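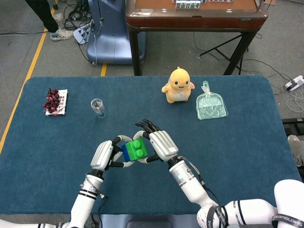

Both hands on the bricks, green on blue.

tapelift
Our draft house rules say nobody steps past the yellow line while the arms are powered. Finden has 40 pages on this and I got lost by page two. What do the rest of you do?

kelpie_jon
Line's fine, but put the cables in the rules too. Yours are having a party on the floor.

Mrs Sprocket
Disagree about the line. Paint doesn't stop anyone. At Pukura we cap the speed at 70 mm a second whenever a person is in the room, and the stop button stays in someone's hand.

tapelift
70? I'd like to finish before June.

kelpie_jon
With Mrs S on speed, not on the button. Ours got put down next to the tea within a day. We wear it on a lanyard now.

oddbolt
Wollitus asks for a strap and cable check every 500 cycles. Dull, but it's the one rule we've never argued over.

Mrs Sprocket
We argued over it. We do 40.

tapelift
Right – slow speed, lanyard, cable check, and the line stays. Draft two goes up Thursday.

kelpie_jon
And the cables?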